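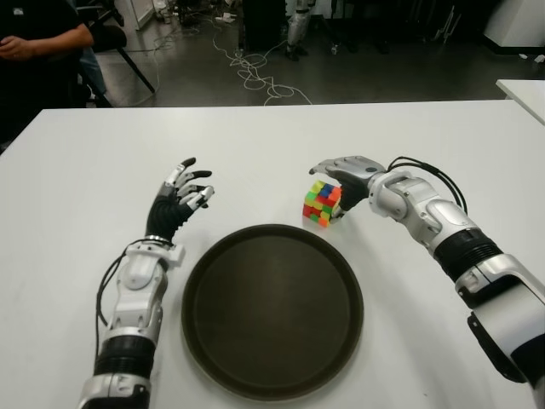 I finished the third issue of *Skakix* last night. Most of it takes place in Prornstead, where Dinier is still hiding from the harbor guards after the bridge fire. There is a long flashback to her first job with Rosenthal, and it explains the broken compass. 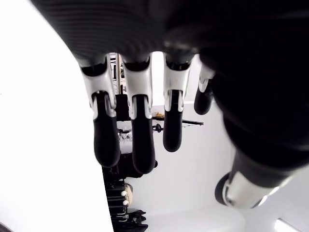
The coloring is darker than in the first two issues and I had trouble telling the guards apart. The backup story is only 3 pages and doesn't connect to anything. My copy is number 900 of a print run of 1375. Issue four is due in June and I've already ordered it.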